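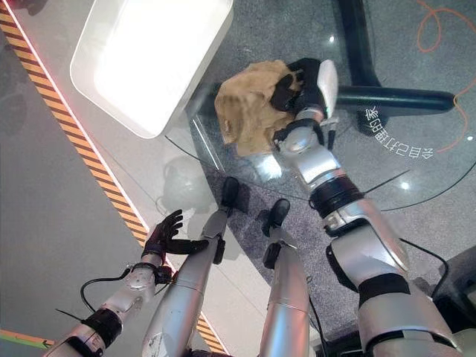 The right hand takes hold, open day at Stedetti.

We got to Stedetti at ten past two, and the queue for the folding was already back to the coat rail. My mother had her number, 322, on a slip of paper. They were calling people up in groups of 30, and she kept the slip in her glove so as not to lose it.

I had brought her because of the laundry. She worked at Eskola until it shut, on the flat side first and then on small pieces, and on a good shift she could fold nearly 1,000 napkins and still have her lunch sitting down. When the leaflet came through the door saying that Plovurar would be showing a robot that could tidy a house, she read both sides and put it behind the clock. On the Wednesday morning she had her coat on before I rang the bell.

A young man in a Plovurar jumper let our group up to the tape. It was yellow and black, stuck down across the floor, and he asked us all to keep our toes behind it. The robot was silver, with black joints and black hands, and it had its feet under the edge of a round glass table. There was white writing on the glass in Chinese. A boy next to us asked what it said, and the young man told him it was about a home that looks after itself. The boy asked why it was backwards. The young man said he was on the wrong side of it.

"What's it going to fold?" my mother asked.

"A cloth," he said.

"What sort of cloth?"

He looked at his card and said it was a standard cloth.

The robot started. The arms came out over the glass slowly, and the right hand went down and took hold and let go, and took hold again a little further along. My mother had her own hands in front of her by then. I don't think she knew. She was doing the corners, thumbs in, the way she used to do pillowcases at the kitchen table when I was doing my homework.

It took a long time. Somebody behind us went off to look at the lawnmowers. The man who had been talking about his boiler stopped talking about it. The robot put one side over, pressed it with its fingers, waited, and put the other side over. Then it moved the cloth off to its left and the hand came back to the table.

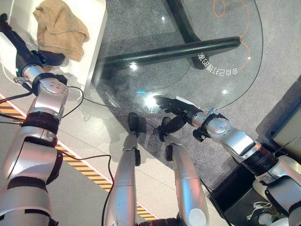 It goes in the wrong order, my mother said, and she said it loudly enough for the young man to come over. You do the long side first and then you don't have to go back.

He asked her how she meant. She took off her scarf and showed him on top of the barrier, twice, the second time slowly. He got a pen out and drew it on the back of his card, with arrows. He asked if she would mind waiting while he fetched someone, and she said she had a bus, although we had come in my car.

He came back with a woman in the same jumper, and my mother did it again. The woman asked how many she had done like that. In a shift, or altogether, my mother said. The woman said in a shift, and my mother told her 800, taking some off, I suppose because she thought they wouldn't believe the real figure. The woman wrote it down anyway.

By then the next group was coming up to the tape, and we had to move along. We looked at a kettle that talked. We had tea from the stall by the doors, and she ate half of my flapjack and told me the cups were too thin.

In the car she was quiet as far as the Alorby roundabout. Then she asked whether they left it switched on at night. I said I didn't know, I expected they turned it off with the lights.

"They should give it something bigger," she said. "You can't learn on a little cloth. We all started on sheets."

She had put her scarf back on and it was folded long side first. I turned left for her road.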